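Kivi – pre-run inspection, household chores
Task: lift and empty a bedroom wastebasket
Criterion: no human help from start to finish

1. Floor hard and level. Pass.
2. Clear path to the basket, 660 mm minimum. Not measured. Tape to be brought to the next visit.
3. Emergency stop tested from the doorway. Pass, 2 tries.
4. Payload under 3000 g. Pass. Household waste comes nowhere near it.
5. Grip force limited to 40 N. Pass.
6. Rim visible to the planner in room light. Marginal. Shiny metal still gives false edges on a bright floor.
7. Mixed contents held during a tilt. Fail on the bench in May. Tissue and leaves drop late, after the arm has started its return.
8. Soft goods kept out of the arm's sweep. Open. Bedding and hanging cloth to be marked as no-go areas before power-up.

Status: supervised runs only. Item 7 to be repeated with the slower tilt.
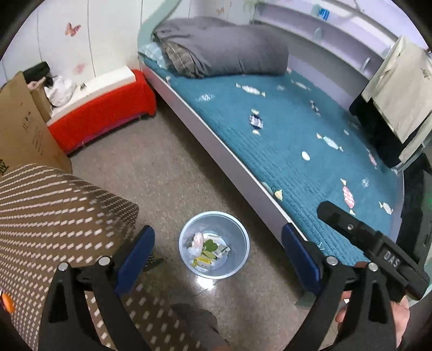
Stamer, May 3, 2019

Comments: round light-blue metal basket with a smooth rim, standing on a speckled floor beside the bed. Tissue, green leaves and bits of yellow wrapper inside. A person can deal with this in a few seconds. For the machine the grasp is the easy part – the furniture on both sides decides the route, and the open cardboard box by the bench needs its own entry in the obstacle list. Item 8 stays open until the map is redone.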